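Buying exercise books in bulk: does "buy one get one 50% off" stack with a marked-down price?

Asked by Amber Lockwood in Shopping and Household
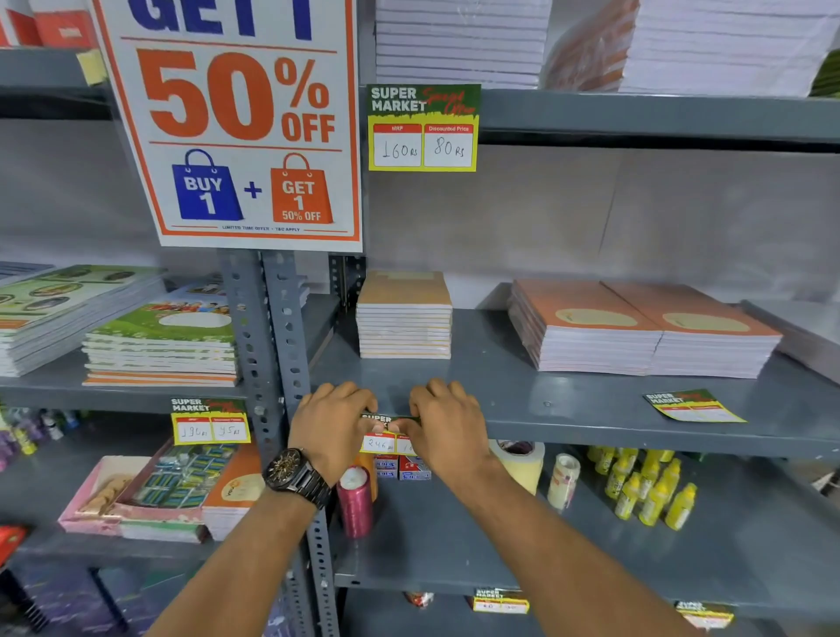 I buy the exercise books for a homework club twice a year and I would like to get the sums right before I go back to the shop. We get through a lot of them. The children take one for maths and one for writing, and they lose them, so I tend to buy a full box's worth at a time and keep the spares in a cupboard. The shop has a big poster up at the moment saying buy one, get one 50% off, limited time, terms and conditions apply. The shelf tag next to it has two boxes on it, MRP 160 Rs and Discounted Price 80 Rs. There is a lower tag on the green ones that says 190 and 95. In both cases the second figure is exactly half the first.

What I can't work out is what I will be charged at the till. As I see it there are three ways to read it:

Every book is 80, because that is what the tag says.

The first book is 160 and the second is 80, because that is what the poster says.

The first book is 80 and the second is half of that, so 40.

I need 16 of the ones at 160, so it makes a fair difference to me. I asked at the counter and was told "yes, half price", which could mean any of them. I would also like to know whether I can mix the two kinds in one pair, as the older children prefer the green ones.

The club money is fixed for the term and I have to hand in a receipt, so I don't want to get to the till and start putting things back. I am planning to go on Thursday after work.

Blair Menzies

It will be the second one. 80 is the price of the second book. The shop has just written the half price on the tag so people can see what they would pay for the other one in the pair. You see this a lot with this sort of offer and the wording on the tags is often careless, because the printed tags are used for every kind of sale and they only have the two boxes to write in.

So for 16 books you pay for eight at 160 and eight at 80. That is 1,280 plus 640, total 1,920 Rs, or 120 each if you spread it out. If every book was really 80 you would pay 1,280 for the lot. The third reading would give you 960, and I would be surprised if any shop meant that.

Take enough for 1,920 and you won't be caught short if I'm right or if I'm wrong.

On mixing, most shops will let you but the half price comes off the cheaper of the two. One green and one of the others would be 190 plus 80, so 270 for the pair. Two pairs bought like that come to 540. Keep them separate, two green together and two of the others together, and it is 285 plus 240, so 525. You save 15 Rs every time by not mixing them. Put the same kind side by side on the counter and ask for them to be rung up that way.

Issa Twal

Just get them online, it's cheaper.

Amanuel Derese

I don't agree that it has to be the second one. I worked the till in a stationery shop in Istetthorpe for a couple of years and we had both kinds of sale on at once quite often. A tag that says "Discounted Price" is telling you the price of that item, and a customer who is charged more than the discounted price on the tag has a fair complaint. If the shop only meant it for the second book, the tag should say so. Blair may still be right about what the shop intended, but I would not assume it.

What I would do:

Buy two first. Take one pair of the 160 ones to the till, pay for them and look at the receipt before you leave the counter. If it says 160, you are getting 80 each. If it says 240, it is the pair offer. If it says 120, go back and get the other 14 straight away. This takes a couple of minutes and costs you nothing, as you need the books anyway.

The one thing to check before that is whether there is a limit. "T&C apply" can mean a maximum number of pairs per customer. If there is a limit, ask whether you can pay in separate lots. We used to allow it if it was quiet.

Ask for the answer in figures. "Is it half price" will get you a yes. "How much for two of these" will get you a number. I'd ask about two green ones as well while you are there.

Also look at the books themselves before you take a whole stack. Offers like this are sometimes there to clear old stock and the ones at the bottom can have bent corners or faded covers. Check the ruling on the inside as well. We had a school buy a pile of Gurnia books without opening one and they turned out to be plain paper, and we had already taken the money. Eko ones were the other way round, always ruled but with thin pages, so the ink came through. If your children write in pen, try one page with a pen at home before you buy the rest.

Last thing, count the pages. A cheaper book with fewer pages runs out sooner and you are back in the shop before the end of term. Divide the price by the pages for each kind and compare those. It may be that the green ones are better value even though they cost more.

Comment from Amber Lockwood

Thank you, that is very useful. I will buy two first and look at the receipt. I had not thought about a limit. I'll take the 1,920 with me in case. Online is no good to me I'm afraid, the delivery to us takes too long and I can't check the ruling.

Comment from Kidus Demissie

If the receipt has to go to the club, ask for the whole lot on one bill once you know the price, or keep the first small receipt with the big one. Ours sent mine back last April as the total didn't match the number of books I handed over. I had left the first pair off.

Comment from Blair Menzies

Fair point from Amanuel about the tag. I still think it is 240 for two. Let us know what they charge you.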